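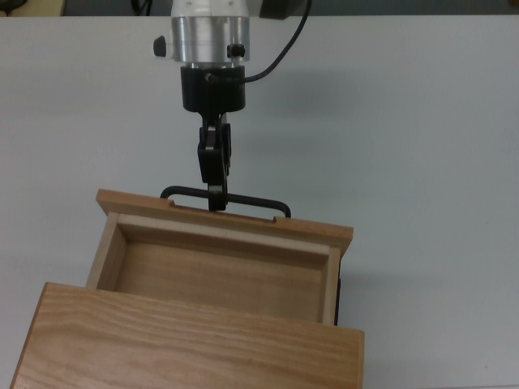

Mimalby Modular Open Day: a long drive and a lot of patch cables

I've been meaning to get to the Callico open day for years, and every July something comes up (a cold, a wedding, a car that wouldn't start). This year I packed a thermos and a small skiff case and drove the 55 minutes out to Mimalby in thick fog, with the radio off so I could feel properly excited about it.

For anyone who hasn't come across them, Callico build Eurorack modules in what used to be the town's butter factory, and once a year they open the doors, put the kettle on and let people like me wander about asking questions they must have heard a hundred times. They were lovely about it. I got there just after ten and there was already a queue for the calibration bench, which I joined without knowing what it was a queue for.

The calibration bench

I'm so glad I did! This is where every oscillator gets its tracking trimmed before it goes in a box. You stand behind a bit of yellow tape and watch one of the builders feed in octave after octave of voltage, nudge a trimmer, wait, and nudge it again. The one on the bench when I reached the front was serial 3465, a Brilliren, their big thru-zero oscillator, and it was sitting a few cents flat at the top. Out came the trimming tool, a quarter turn, a sip of tea, another little turn, and there it was, in tune over 6 octaves. I found it oddly moving. Mine at home has drifted a fair way, and I came away with a photocopied sheet on how to redo it, with the strong advice to let the case warm up for half an hour first and keep it away from the heater. (Guilty.)

The other thing I learned is that the order matters. You set the low octave, then the high one, then go back to the low one, which will have moved, and around you go until you can't be bothered or it's right. I'd always done it once and blamed the module.
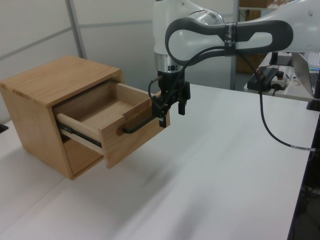
By then it was getting on for lunch and the sausage sizzle had started up out by the loading dock, so I had mine standing in the drizzle with a couple who'd come up from the coast with a whole suitcase of spring reverbs. We swapped noodle stories for longer than I meant to and I missed the start of the filter talk. What I caught was very good, mostly about resonance and why some filters lose their bottom end when you turn it up, and there was a nice demonstration with a kick drum that rattled the windows.

The Luo room

Upstairs was the room I'd come for. The Luo is their new sequencer, eight channels, with a fader for each step and a row of buttons for skipping, repeating and sliding. They had four set up with headphones and a sign asking us to keep turns to ten minutes. I had three turns. The faders feel beautiful, with a bit of drag to them, and the slide behaves per step, so you can have one greasy note in an otherwise well-behaved line. My only grumble is that the clock divider is buried under a button combination I'd forgotten by the time I was back downstairs. A little printed card would fix that, and I said so on the feedback form, in rather small writing, on both sides.

I also had a go on the communal patch in the hall, which had about 200 cables in it by mid-afternoon and was making a sound like a wet paddock full of frogs. Somebody had tied a ribbon on the one cable we weren't to pull out. I put a slow random voltage into the delay time, stood back, and felt very pleased with myself.
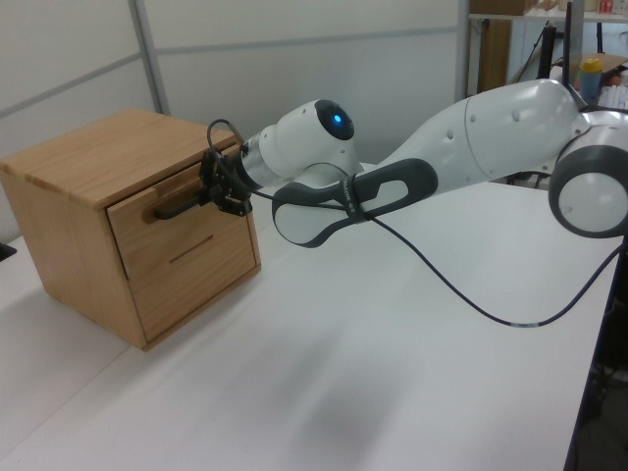

Can you bring your own case along and plug into theirs?

Bring it, by all means, as long as it has its own power supply and a lead long enough to reach the wall. The hall tables have shared mixer inputs at the far end, and there's a clock output you can borrow so everyone stays together. Label your cables first, though. I came home with two orange ones that aren't mine and one short of my favourite blues.

I left a bit before four with a bag of knobs, a second-hand attenuator from the swap table and the photocopied sheet, which is now stuck to the side of my case. The bakery in Mimalby shuts at three, so if you're after a vanilla slice for the drive home, duck out and get it at lunch.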